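When I ask Alcides Tello how he ended up naming colors for a living, he pours us both more coffee first, and then goes back further than I expected, to his aunt's fabric shop in Sososley and the long drawer of thread at the back of it. "She never said blue," he tells me. "She said Tuesday-shirt blue, or the blue from your cousin's christening. And everyone knew which spool she meant!"

He has been with the paint maker Givoven for most of his working life, and in that time he has named some 400 shades, a good many of which are still on the cards. The names start as long lists in a notebook – he fills one every September, when the new range comes up from the mixing room – and most of what goes in never comes out again. "I had one called Wet Slate that I loved very much," he says, a little sadly. "Sales thought it sounded like a roof."
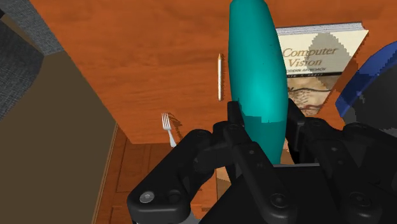 Greens and blues give him the most trouble, and he is happy to talk about them for as long as anyone will sit still. People argue over where one stops and the other begins, he says, and couples have come back to the Amano store with a can under each arm and not a word between them. Take a strong teal, like the tall rounded shape between the two black fingers, brighter down the middle and darker along its left side. "Do you name the bright part or the dark part?" he asks. "It's one color, but you would swear to three." His own habit is to paint a big board, lean it in the hallway at home, and walk past it for a week before he writes anything down.

He is fond of place names, with some reservations. Drastitz Gray sold very nicely for years, although he has never been to Drastitz and suspects it's sunnier than he made out. Food he avoids these days. "You put Mustard on a wall and people get hungry, or they get cross."

Before I leave he shows me this year's notebook, and a page with a single word on it, crossed out and written in again. I ask whether that one will make it to the cards. "Ask me in September," he says, and goes to look for the lid of the sugar bowl.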